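Monday, jacket folding again 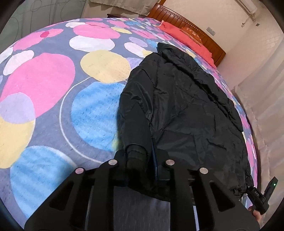
**Category: Laundry / soft goods**

Black puffer on a dotted bedspread, sleeve first. Cuff between the fingertip pads, second gripper at the bunched corner. Quilting is harder than flat cotton – the fill shifts and the fold line goes with it.

Read the Belel notes over lunch. They rate towels as solved and outerwear as open. I agree on outerwear. Towels, only if they arrive square.

Still no machine I'd leave alone with a coat. Sleeves again at 4.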